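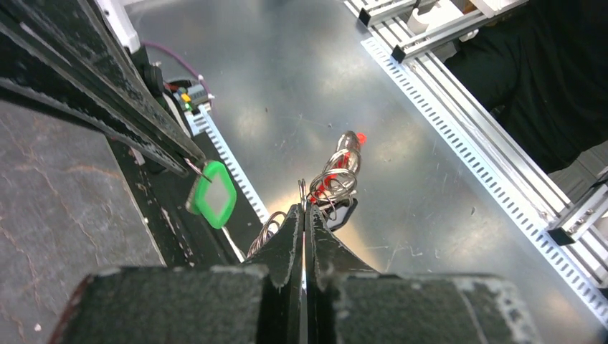 Part time keyholder / evening lock-up person wanted, Dongate

Varma Studios, 2 buildings on the same street, 62 small units let to makers, music teachers, a couple of upholsterers. We need someone to lock up five evenings a week, Sunday to Thursday, 8pm till 10.30. Start early November.

What you'd be doing: walk both buildings, windows, lights, heaters off, alarm on. Sign out spare keys to tenants and get them back again (the hard bit). Post and parcels if theres any left at the desk. Odd call-out at weekends, paid extra.

Must live near enough to walk or cycle in. No experience needed, we'll show you the alarm. Stairs in both buildings, no lift in the back one. Two references please, one from a job if you can.

Pay monthly, hourly rate on request. Masks in corridors for now.

Short email or a note through the door to Meenakshi Poojary, site office. No CVs over a page pls. Would like to see people this week or next so dont hang about.

Posted Monday, October 12, 2020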